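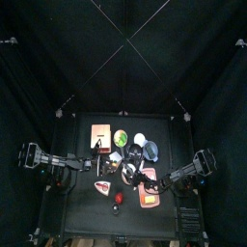 セパタクローのコートは体育館の床にテープで引き直されることが多い。常設のラインを持つ施設は少なく、大会の前夜に運営側が巻尺を持って床を這う。そこで最初に確認するのは辺の長さよりも直角で、四辺が規定どおりでも角がずれていれば長方形は平行四辺形に歪む。写真の奥の壁では細い二本のケーブルがぴんと張られ、大きなXの形に交差している。コートの検査も原理は同じ形を使う。向かい合う角から角へ対角線を二本張り、長さを比べる。辺がそろっていて対角線も等しければ、四隅は直角である。

クラブチーム「ヴェケル」で用具と会場設営を受け持つウタイ・プートーンは、この差を8ミリ以内に収めることを内規にしている。競技規則の数値ではなく、クラブが自分たちで決めた値だという。

「差が大きいと、サーバーが最初に違和感を訴えます。足を置く円とネットの関係が、左右の面で変わってしまうからです」

対角線の次はネットにかかる。支柱はコートのラインの外に立てるため、ネットの上端は中央でわずかに下がる。中央の高さだけを合わせる設営者は多いが、プートーンはサイドライン上の高さも両側で測る。張力が足りないと中央と端の差が開き、強すぎると支柱の頭が内側へ倒れてくる。どちらの場合も、時間が経つと高さが変わる。ウォームアップの前と第1セットの直前に測り直すのが彼の手順で、巻尺は毎回同じ一本を使う。
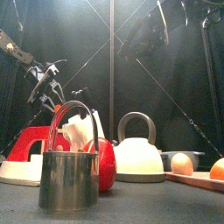 張力の影響がもっとも表れるのはサーブのネットインである。白帯に触れた球が相手側に落ちるか、手前に落ちるか、勢いを失って真下に落ちるか。選手の間では「緩いネットは球を飲む」と言われてきたが、数えた記録は見当たらなかった。

そこでヴェケルのアナリスト、ティホミル・ニコロフスキは昨季の練習試合と地域リーグから1,458本のサーブを抜き出し、白帯に触れたものに印を付けた。集計には動画に符号を振るソフト「ヘルナ」を使っている。該当したのは約85本だった。母数としては小さく、張力別に分けるとさらに減る。ニコロフスキ自身、ここから張力と得点の関係を言い切るのは無理だと認めている。

「わかったのは、張力の記録が残っていない試合が多すぎるということです。高さは書いてある。張りの強さは、どこにも書いていない」

10月から、クラブの試合記録用紙には張力の欄が加わった。測り方は簡単で、ネット中央の上端に決まった重さのおもりを掛け、沈んだ量を物差しで読む。おもりを外した後に元の高さへ戻るかどうかも記入する。戻らなければ、ロープの結び目か支柱の固定が動いている。

サーバーのタヴィオン・ダンリーヴィは、この欄を試合前に見るようになった。沈みの大きい会場では、白帯すれすれを狙う軌道をやめ、トスを受ける位置をわずかに高く取る。もっとも、トスを上げるワラポーン・センソンに言わせれば、それはネットの問題というより照明の問題である。

「天井の灯りが近い会場では、高いトスが見えにくくなります。彼は高く欲しいと言い、私は低く出したい。紙の数字だけでは決まりません」

二人は会場に入るとまず数本を試し、トスの高さを決めてから助走の確認に移る。この順序を逆にすると、踏み込みの幅を後で直すことになる。軸足は円の中に残したままなので、直せる量にも限りがある。
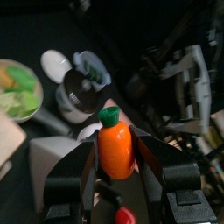
設営の精度を選手の側から見てきたのが、元アタッカーで現在はコーチのジャルワン・チャルーンスックである。ローリングアタックでは、選手はネットに背を向けて跳び、空中で体を返す。打つ直前までネットを見ていない時間があり、高さと距離の見当は踏み切り前の一瞬と、それまでの反復で身についた感覚に頼る。練習場と試合会場でネットの端の高さが違えば、サイド寄りの打点でその差が出る。

チャルーンスックの指導する組では、サイドライン際のアタックだけを集めた練習を週に一度入れている。ネットの端をわざと内規の上限まで上げた日と、下限まで下げた日を設け、選手には知らせない。打ち終えてから、どちらだったかを答えさせる。正答できる選手は限られるが、外した選手も体の使い方は変えている、と彼女は見ている。球がネットに掛かり始めると、言葉にする前に踏み切りが半足分近づく。

クラブの本拠であるウリク体育館は床板の継ぎ目が斜めに走っており、ラインの目印には使えない。プートーンは四隅の位置に小さな印を残す許可を施設から得たが、ワックス掛けのたびに消えるため、結局は毎回対角線から測っている。慣れた二人組なら、ほかの競技の片付けが終わるのを待つ時間のほうが長い。

次の遠征先はパラマルチュクの市営体育館で、支柱は据え付け式と聞いている。ワイヤーの巻き取り機に遊びがあるという話もあり、プートーンは測定用のおもりのほかに、予備のロープを荷物に加えた。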